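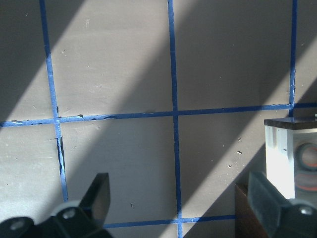 One visitor to our Drundville site asked if we could not just write the rules by hand and skip the recording. We tried this in Bundum's first year. The rules worked for one object and failed for the next one.

What is one example?
One example is a single attempt by an operator, from open gripper to open gripper. The wrist camera records all of it.

Why is there tape on the table?
The blue tape makes a grid. Before each attempt the software, Tilent, names a cell, and the operator puts the object there. Without this, people put everything in the middle.

Do you close the blinds?
No. Sunlight and shadow on the table are welcome, and so are scratches and crumbs. The model must learn to work with them.

How many examples does a task need?
We start with 61 and train once. If the result is weak in some cells, we record 11 more for each of these cells.

Do you keep failed attempts?
Yes, with the label "failed". Please do not delete them yourself.

Can I use the Fukuda set in my own work?
The next release is planned for October. Until then, please write to us and tell us which task you need.

Last updated: 23 September 2023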